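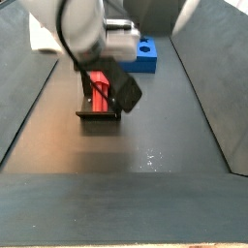

Allness Bunting 도형 맞추기 블록 사용 후기

제품명은 Bunting, 판매사는 Allness이다. 파란색 본체 윗면에 모양이 다른 홈이 파여 있고, 각 홈에 해당하는 조각을 끼우는 방식이다. 구매는 Zonton에서 했으며 배송비 3,000원이 별도로 붙었다. 사용 기간은 21일이다. 유아용 완구로 분류되어 있으나 이 글에서는 놀이 효과를 다루지 않는다. 홈의 구분, 조각의 형상, 본체의 안정성, 보관 시의 취급만 정리한다.

비교 대상으로는 전에 쓰던 원목 도형 상자를 두었다. 뚜껑의 구멍으로 조각을 떨어뜨리는 일반적인 구조이고, 조각이 안으로 사라지기 때문에 회수하려면 뚜껑을 매번 열어야 한다. Bunting은 홈에 꽂힌 조각의 윗부분이 밖에 남는다. 어느 조각이 들어갔고 어느 조각이 빠졌는지 위에서 바로 확인된다.

본체

두꺼운 직사각형 판이다. 윗면은 밝은 파랑이고, 조명을 위에서 받으면 앞쪽 측면은 윗면보다 어둡게 보인다. 윗면은 완전한 평면이 아니고 약간의 고르지 못한 부분이 있다. 끼우는 데 영향은 없지만 외관을 중시하는 사용자라면 감점 요소로 볼 수 있다.

홈 안쪽은 남색에 가깝게 어두워진다. 별도의 바닥색이나 인쇄 표시는 쓰지 않는다. 윗면과의 명도 차가 커서 윤곽 자체는 잘 읽히는 편이다. 다만 방의 조명이 한쪽에서만 들어오면 홈의 한쪽 벽이 그늘에 묻히고, 작은 홈은 깊이를 가늠하기 어렵다. 책상 스탠드를 쓴다면 본체의 긴 변과 나란하게 놓는 것보다 비스듬히 두는 쪽이 보기 편했다.

무게는 재지 않았다. 한 손으로 옮기기에 무리가 없고, 그만큼 매끈한 바닥에서는 밀린다. 조각을 비스듬히 누르면 본체가 먼저 움직인다. 바닥에 미끄럼 방지 처리가 없는 점은 개선이 필요하다. 필자는 서랍용 고무 매트를 잘라 밑에 깔았고, 이후 밀리는 문제는 없어졌다.

작업 상자

본체만 탁자에 놓으면 조각이 굴러 떨어진다. 원형 단면의 조각이 특히 그렇다. 그래서 벽이 있는 상자 안에 본체를 놓고 쓰는 구성을 권한다. 같은 용도로 Cetinar 상자를 썼다. 안쪽은 무광 회청색이고, 색이 차분해서 파란 본체와 쉽게 구분된다. 빨간 조각은 더 말할 것이 없다.

마감은 고급스럽지 않다. 벽면에 옅은 줄무늬와 얼룩이 보이고 앞벽에는 작은 흰 점이 흩어져 있다. 앞벽 윗단은 칠이 없는 베이지색이다. 벽과 바닥이 만나는 선에는 가늘고 어두운 이음매가 보인다. 거실에 내놓을 물건은 아니고 도구로 보는 것이 맞다.

본체는 상자 바닥보다 작아서 둘레에 여유가 남는다. 이 여유가 실사용에서 중요하다. 끼우기 전 조각을 세워 둘 자리가 필요하고, 벽에 바짝 붙이면 손가락이 들어가지 않는다. 본체를 뒷벽에서 조금 띄우고 조각은 비어 있는 쪽에 모아 두는 배치가 가장 편했다. 벽에서 본체까지 70mm 정도만 확보해도 조각을 집고 돌리는 동작에 지장이 없다.

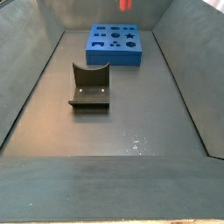
홈의 구분

모양 구성은 쉬운 것과 어려운 것이 섞여 있다. 난도를 정하는 요인은 모양의 복잡함보다 허용되는 방향의 수이다. 이 기준으로 나누면 다음과 같다.

원형: 방향을 맞출 필요가 없다. 수직만 유지하면 들어간다. 처음 쓰는 사람에게는 이 홈부터 시작하도록 하는 것이 무난하다.

별형: 뾰족한 끝이 다섯 개이므로 조금만 돌려도 맞는 방향이 나온다. 보기에 복잡한 모양치고는 쉽다. 대신 끝이 홈 가장자리에 걸리기 쉬우므로 힘으로 누르면 안 된다.

작은 원형 세 개가 삼각형으로 모인 홈: 구멍 세 개를 동시에 맞춰야 한다. 한 곳이 들어간 상태에서 나머지가 어긋나면 빼고 다시 시작하는 편이 빠르다. 구멍 하나하나가 작아서 위에서 내려다볼 때 조각 자체가 시야를 가린다. 집중이 필요한 항목이고, 유아보다는 성인의 손 재활이나 소근육 연습에 어울린다.

아치형: 위아래 방향이 구분된다. 윤곽의 안으로 굽은 쪽을 먼저 확인해야 한다. 뒤집어 들면 절대 들어가지 않는데, 손에 쥔 상태에서는 어느 쪽이 굽었는지 손가락에 가려지는 경우가 많다.

원형과 별형만 있는 저가 제품과 비교하면 구성의 폭이 분명히 넓다. 반면 난도 순으로 배열되어 있지 않다. 쉬운 홈과 어려운 홈이 이웃해 있어 단계별로 진행하려면 사용자가 순서를 따로 정해야 한다. 동봉된 안내문에는 모양 이름만 있고 권장 순서는 없다.

조각

조각의 색은 본체와 다르다. 짙은 올리브빛 회색 조각은 윗면이 U자로 오목하게 파여 있고 앞면은 평평한 직사각형이다. 옆에서 보면 안장이나 받침대 같은 형상이며, 바닥에 세워도 잘 선다. 파인 부분의 곡선은 매끄럽다. 본체의 아치형 홈과 윤곽이 같은 꼴이므로 짝을 찾는 데 시간이 걸리지 않는다.

문제는 색이다. 회색 계열 바닥에 올리브빛 회색 조각을 놓으면 대비가 낮다. 저녁에 조명을 줄인 상태에서는 그림자와 섞인다. 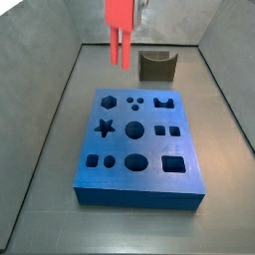
상자를 새로 사는 경우라면 안쪽이 흰색이거나 밝은 베이지색인 것을 고르는 편이 낫다. 이미 어두운 상자가 있다면 바닥에 밝은 종이를 한 장 까는 것으로 충분하다.

쥐는 감각은 조각의 단면에 따라 차이가 난다. 평평한 면이 마주 보는 조각은 두 손가락으로 집어도 돌아가지 않는다. 원형 단면은 집는 힘이 약하면 기울어지고, 기울어진 상태로 홈에 닿으면 가장자리에 얹힌다. 조각을 높은 위치에서 잡을수록 이 경향이 커진다. 중간보다 약간 아래를 잡고, 홈에 닿은 뒤 잡은 위치를 올려 누르는 것이 안정적이었다.

청소와 보관

본체의 홈에는 먼지가 쌓인다. 넓은 홈은 마른 천으로 닦이지만 작은 원형 홈은 천이 들어가지 않는다. 부드러운 붓을 쓰거나 뒤집어서 가볍게 두드리면 된다. 물세척은 시험하지 않았다.

보관할 때는 조각을 모두 꽂은 상태로 둘 수 없다. 윗부분이 남아 높이가 늘어나기 때문이다. 전용 보관 주머니가 없으므로 지퍼백을 따로 준비해야 한다. 본체만 상자에 넣고 조각을 빈 공간에 눕혀 두면 한 번에 옮길 수 있다.

평가

홈의 구분: 좋음. 윤곽이 뚜렷하고 모양의 폭이 넓다.
조각의 형상: 좋음. 단, 어두운 색 조각은 바닥색을 가린다.
본체의 안정성: 보통. 고무 매트 없이 쓰기에는 부족하다.
마감: 보통. 윗면이 약간 고르지 않다.
보관: 미흡. 주머니나 뚜껑이 포함되어야 한다.

재구매 여부를 묻는다면 같은 가격대에서는 다시 고를 수 있다. Cetinar 상자는 벽이 있다는 점 외에 특별한 장점이 없으므로, 집에 비슷한 크기의 상자가 있으면 그것을 쓰고 Bunting만 주문해도 된다. 미끄럼 방지 매트는 제품과 함께 주문해 두는 것이 좋다.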